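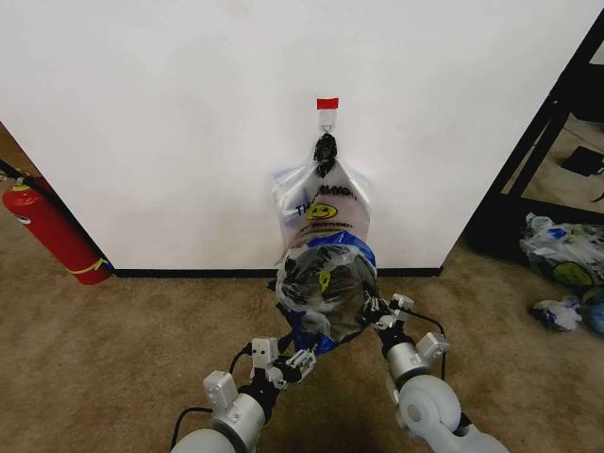

A shopping bag on a wall hook, with a smiley face and a thank you.

Posted 8/31/19
By the Calvo career circle host

I'm putting together a new group at Calvo and I'm looking for people who want to practice asking for more money. That's the whole pitch, more or less. If you've ever walked out of a review with a raise you didn't think was fair, or said yes to a job offer in the first four seconds (guilty!), I'd love to have you.

A bit about how I got here. I worked in payroll at Isatness for years, so I saw what everybody made, and I still never asked for a dime more than I was handed. When I finally did ask, my voice shook and I forgot half of what I'd planned to say. I got an extra $3279 a year out of it. I went home and thought about all the years I hadn't opened my mouth, and then I started bugging my friends to rehearse with me before their own reviews. The Calvo group grew out of that.

We ran the first round in May and it was a blast — loud, a little awkward, lots of snacks. This fall I'm opening it up to people I don't already know, and I have room for up to 36.

What we'll do: we meet in the evening, two hours at a time, for six sessions. You'll get paired up with someone in a different line of work and you'll take turns being the boss. The first night is mostly talking about what you do all day and writing it down in plain words, which is harder than it sounds if you've been in the same chair for a while. After that we get into looking up pay ranges, picking a number, saying the number out loud, and then sitting there quietly while the other person squirms. The quiet part takes the most practice. I still hate it.

Session five is for benefits, hours, and job titles, for folks whose employer really can't budge on pay. Session six is open, so bring whatever is coming up for you.

Who should sign up: anyone 18 or over who is working now, or has worked in the past two years. Part-time counts. Retail, warehouse, office, kitchen, school, all fine. You don't need a résumé and you don't need to be planning to leave your job. I'd especially like to hear from people who are paid by the hour, as we only had a couple of you last time and your questions were the best ones. If you hire people for a living you're welcome too, but please tell me up front so I can put you on the boss side of the table for a night or two.

It's free. Prustevari is covering the room and the printed workbook, and Flava is sending over sandwiches, so come hungry. Tell me if there's something you can't eat.

I do ask that you come to at least four of the six. Your partner is counting on you, and it's no fun negotiating with an empty chair. What people say about their pay stays in the room, too — I'm strict about that one.

To sign up, send a note to Calvo, Box 1008, or drop one off at the front desk. Tell me what kind of work you do, which evenings you can't make, and one thing you wish you'd asked for at your last job. A few lines is plenty. I read all of them myself and I'll write back either way.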